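Re: [tabletop-bots] Fairweather two-arm kit – anyone got one?
14th June

On the list, someone in Tirkstead wrote:
> We're thinking of buying the Fairweather kit for our workshop
> (the two-arm one, sold through Ulturau). Is it worth the money
> over building our own? And is the Cutix software any good, or
> should we plan on replacing it straight away?

Hello! Yes, we've had ours since February, so I can probably save you a few evenings of reading the brochure. Short version: I like it a lot, with grumbles.

Price first. The arms came to just over 3000 and the full kit with the rails and both gripper cameras was 4000. You can leave the cameras off and save 600, but please don't – I tried to talk myself into it and I'm so glad I lost that argument. Having a view from right on top of each gripper makes lining things up much less of a guessing game.

Putting it together took us 8 evenings, though we do drink a lot of tea. The rails are lovely and stiff. The manual is dreadful on cabling (there's one drawing, and it's of the older model), so label everything before you fix the arm mounts down. I had to take one off again and I was not cheerful about it.

As for Cutix, I'd keep it for now. It's clunky and the save button is in a daft place, but it runs both arms together without any fuss and the updates do keep coming.

Our list of jobs for it is nothing grand, just household bits and pieces. If you want to try the same ones:

1. Tree and tray. Small Christmas tree with three baubles on it, empty yellow-orange tray in front, one arm either side. The baubles are to come off and go in the tray. Start with the grippers well open and go slowly near the branches.
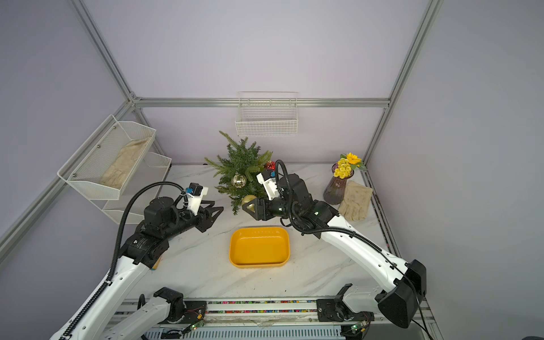

2. Gloves. Pick up a work glove and put it in a wire basket. Floppy things are much harder than they look, so leave this one until you've got the hang of the grippers.

Shout if you want my settings file, I'll happily send it over.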